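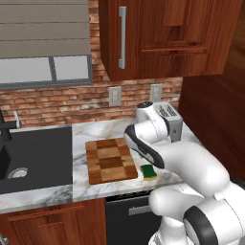
Please tell us sooner when an interview falls through, Carken wrote in reply to our last report, and say what it does to the running order. We have taken both points on board. Changes to the interview list now come first in this report, and each one is followed by a note on the part of the series it affects.

The Dance Floor at Clekgate
Progress report to Carken
Prepared by Cordeiro
July 2019

Period covered

This report runs from the start of the edit in January to the end of last month. The series is still planned as three parts, telling the story of the televised dance contest that was made at the Clekgate ballroom, the minor celebrities who came out of it, and the falling-out between the presenter and the couple who won the final series. The working title has not changed. The channel has asked us to think about a shorter one and we are doing so.

Changes to the interview list

The losing finalist from the last series has withdrawn. She had agreed to a filmed interview and we had a date in place, but she has since signed to appear in another reality programme and her contract stops her talking about past television work until that has gone out. She was friendly about it and has let us use the letters she had already lent us. This affects part three, where we had planned to cut between her account and the presenter's. We now have the presenter's account, the letters read by an actor, and the floor manager, who saw the argument from the side of the stage.

The band leader has changed his mind in the other direction. He turned us down last year and then got in touch after the local paper ran a piece on the project. We filmed him at home and again in the ballroom bar. He has a very clear memory of which celebrities practised and which did not, and he kept his own running lists from each show. Most of what he said will go into part one, with a short piece in part two.

The former head judge will speak on sound only. He does not want to be filmed. We have recorded him and the quality is good, although he lives near a main road and there is traffic under some answers. We will use him over archive pictures.

We are still waiting on the winning couple. They split up some time ago and each has said they will take part if the other does not. We do not think it is right to play one off against the other, and have said so to both of them. Their solicitor is looking at a suggestion from us that each be filmed separately, with neither shown the other's answers, and that both see the finished part three at the same time. If this fails we will rely on what they said in public at the time. There is plenty of it, as they sold their story to a magazine and then appeared on a breakfast programme to complain about how it was written.

Archive

The search at Tivlow is complete. Tivlow holds the original tapes of the contest, together with rehearsal footage and the trailers. More than 300 tapes were found, which is a good deal better than we had been led to expect. Several are copies of each other and a small number will not play. The opening show of the first series is missing in full. We have a home recording of it sent in by a viewer, with the adverts still in, and have cleared it for use as it stands.

The rehearsal footage is the best find. It was never meant to be shown and nobody appears to have looked at it since. It includes the day on which the weather presenter walked out, which was reported in the papers as a sprained ankle. The tape does not support the sprained ankle. We have written to her agent to tell her what we have and to offer her the chance to answer it on film. No reply so far. We will not lock part two until we have heard back or until a second letter has gone unanswered.

Tivlow has charged a flat rate for the search and will charge by the minute for what we use. Our licence covers 40 minutes across the whole series. The current edits go over this, mainly in part one, where the early dances are allowed to run on. We would like to keep them long, as viewers need to see how bad some of the dancing was before the scores make any sense. We are talking to Tivlow about a higher limit. If it costs more than the archive line will bear we will cut the dances down and will not ask Carken to make up the difference.

Music

Music remains the slowest part of the job. The contest used well-known songs played by a live band, so each dance needs clearing for the song and again for the performance. The performance rights have been fairly simple. The band was paid through one agency, which is still trading and has kept its books.

The songs are harder. Two of the writers' estates have said no to any use next to the argument in the final. For those sections we have tried the band leader talking over the pictures with the music taken out, and it works well enough that we may keep it whatever is agreed. For the closing titles we are having a new piece written in the style of the programme's theme tune.

Edit

Part one is at rough cut and has been seen by the channel. It covers the first series, the move to Clekgate, and the sudden fame of the shopping channel host who came last every week and was saved every week by the telephone vote. The channel liked it and asked for small changes, all of which have been made. They wanted less about how the ballroom came to be leased and more about the vote, and on a second viewing we agreed.

Part three is in assembly. It is too long and will stay that way until we know about the winning couple.

Part two has been the difficult one. It deals with the middle years, when the audience was at its largest and the programme had become mostly a place for people who were already famous for something else. There is a lot of material and not much of a story. The first version went through the celebrities in order and felt like a list.

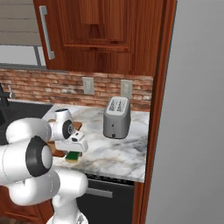

It stops where it ought to be getting going, the channel said of part two after the viewing, and asked whether the weather presenter's walk-out could come at the beginning. We have tried this. The part now opens with the rehearsal tape, goes back to show how she was booked, and returns to the walk-out shortly before the end. The new order has been shown to a small group of viewers who remembered the programme and another group who did not. Both followed it. The younger group did not understand why a person would be on the front page for leaving a dance programme, so a short section on newspapers of the time has been added.

The drawback is that part two now depends heavily on one person, and on her reply. We have a second version in hand that opens with the wardrobe department and the row over the feathered costumes. It is lighter and less strong, but it could go out.

Legal and fairness

The lawyer has read the scripts of parts one and two. There are queries on each. Most are about the telephone vote, where several people told us on film that they believed the count was not done properly. We have found no paperwork to back this up, and the company that ran the lines closed long ago. The script now says plainly that the claim was made, that it was denied, and that we could not find evidence either way.

Everybody who is criticised in the series is being written to. The letters went out in one batch for part one and the answers have been added to the cut where they bear on what is said. One former contestant asked to be left out altogether. She appears only in group dances and is not named.

We have also agreed with the presenter that he may see his own interview before broadcast to check matters of fact. He does not have the right to change anything else and has signed to say that he accepts this.

Budget

Spending is within the total. Travel is under, thanks to several people agreeing to come to Clekgate to be filmed on the same days. Music is over and likely to go further over. Archive is on budget for now, subject to the talks with Tivlow. Legal costs are as forecast. The contingency has not been touched, although we expect to draw on it for music before the next report. A full cost statement has been sent separately to the grants office.

Screening

The ballroom has offered its main hall for a first showing. It has a new floor and a proper screen, and the people who run it are keen. We would like to invite the dancers, the band and the crew, along with anybody local who sat in the audience. There is some nervousness about seating, given who would be in the same room. We will not settle the guest list until the winning couple's position is known.

What we need from Carken

A decision on whether the grant can be spent on song clearances as well as archive. The offer letter mentions archive only.

Approval of the wording of the credit, which is attached.

A view on the shorter title. The channel would like Clekgate. We would prefer to keep the dance floor in it somewhere - people outside the area will not know the name - but we can live with either.

Next period

We expect to lock part one, hear from the weather presenter or send the second letter, and film the winning couple if their solicitor agrees terms. Narration for part one will be recorded once the lawyer's last queries have been answered. Any change to the interview list before the next report will be sent to Carken by email in the week it happens.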